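About Didport

Didport tests and repairs small kitchen appliances for landlords, schools and offices. Work is carried out at two sites, Nokton and Prajapati. Each unit is logged on arrival, checked for electrical safety and returned with a written report. Standard turnaround is seven working days.

The company holds service contracts with 70 clients. Contract terms were last revised in June.

Countertop microwave, door open and door closed:

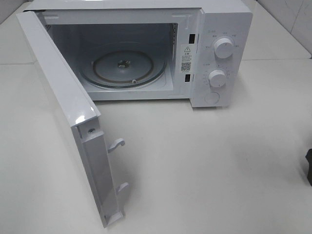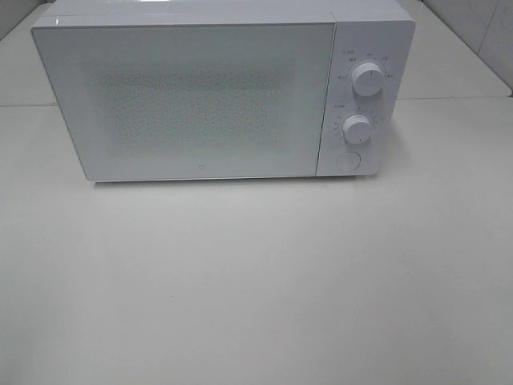 Spare parts are stocked at Nokton. Collection is included in all contracts. Single repairs are quoted before work begins.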